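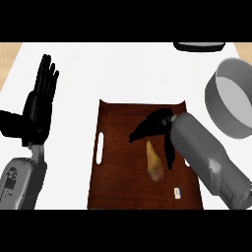 White tabletop against a light wood floor

Home | Reviews | Furniture | Storage | Contact

Print this page | E-mail to a friend

Nenamero Work Table, White

I bought the Nenamero table in October to replace an old pine desk that had started to sag. It cost $287 from the Clornham store, with delivery included. I use it for sewing, bills and now and then a jigsaw puzzle.

Assembly took me most of an afternoon. The legs go on easily, but the crossbar has to be lined up while the top is face down, and that part needs 2 people. The instructions are all drawings, and the one for the crossbar shows it from the wrong side. The wrench in the box is too short to get a good turn. I used my own.

The top is the best thing about it. Ink and tea wipe off with a damp cloth. Red marker left a faint pink line that I have given up on. White also makes it easy to find pins and dark thread, though lint shows up just as well. With a lamp directly overhead there is some glare, so I moved mine to the side.

It does wobble a little when the sewing machine is running fast. Tightening the bolts after a month helped. The floor in my sewing room slopes, and the screw-in feet took care of that.

I also looked at the Stasell folding table, which was $280. It stores flat, but the hinge runs right across the middle and fabric catches on it. The Gil desk was nicer to look at and had a drawer, but the top was too narrow for cutting out a pattern.

No drawer on this one – I keep scissors and chalk in a tin. I would buy it again for sewing. For a computer I would want somewhere for the cables to go.

Rating: 9 out of 10 for the top, less for the instructions.

Print this page | E-mail to a friend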